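Getting the mugs out of the cupboard

Sunday, October 11, 2026
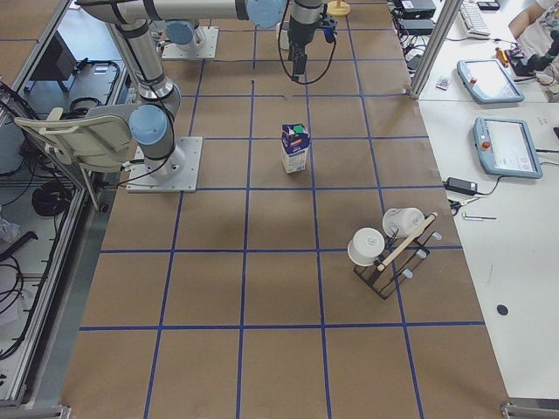
I gave up on the mug shelf in February. It was the lowest one in the cupboard, the mugs were two deep, and the one I wanted was always at the back. Chipped rims followed. So I started looking at racks, and the kind I keep coming back to is the one with a black metal frame and a light wooden crossbar along the top. Two white mugs hang upside down on it with the milk carton close by, and that is most of what I need in the morning.

The first rack I bought was a Rumby, and it went back. The pegs were too short for a thick handle, and a mug slid off if I bumped the counter. After that I tried the Jivside, which is heavier and stays put. It has been next to the kettle for 242 days now — I wrote the date on the receipt.

Some notes if you are buying one. Measure the height under your cabinets first. Mine is 339 millimeters, and a tall rack with a mug on the top peg needs more of that than the box says. Check your handles too. My Owino mugs have a narrow loop that only just fits over a peg.

I keep 5 mugs out and the rest are in a box under the stairs. The shelf now holds tea, sugar and the oat milk I buy ahead. I still want to sand the edge of the counter where the old Bokport tray left a mark, and I have the paper for it somewhere.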